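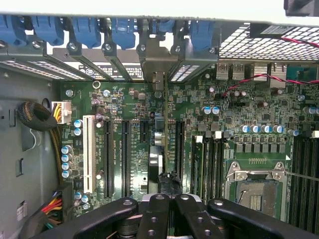 Danylo wanted the arm to put in the memory first. Vira said the processor must be first, and they argued until the tea was cold.

"It is my father's computer," she said. "He always began with the processor."

The workshop belonged to old Sydorenko, who rented it to them for 50 a month and came every evening to see if they had burned it down. He sat on his stool and looked at the open case, at the green board and the blue clips.

"Does it have a name, your arm?"

"Skekach," said Danylo.

"And what does Skekach know?"

"It knows 100 positions. Two of them are good."

Vira typed the command herself. She had written this part of the program in November, in the weeks when she did not want to talk with anyone.

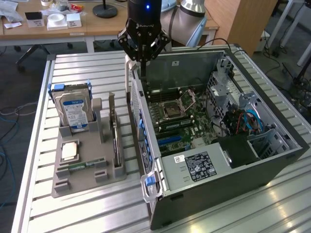 "Slowly," said Stepan Sydorenko, although the arm could not hear him.

"It is already slow," said Danylo. "If I make it more slow, we will be here until summer."

Vira did not listen to them. She remembered how her father held his breath when he closed the small lever, and how he let her push it the last centimeter with her thumb. She noticed that she was holding her breath too.

"Ready?" asked Danylo.

"Wait," she said. She moved her chair closer, put her finger above the stop button, and nodded.

Filed under: Short Stories, Machines
Shares 2 | Comments 0

More from Lernia
The Night Bus to Derkach
Skurnon, Part One
500 Steps to the Post Office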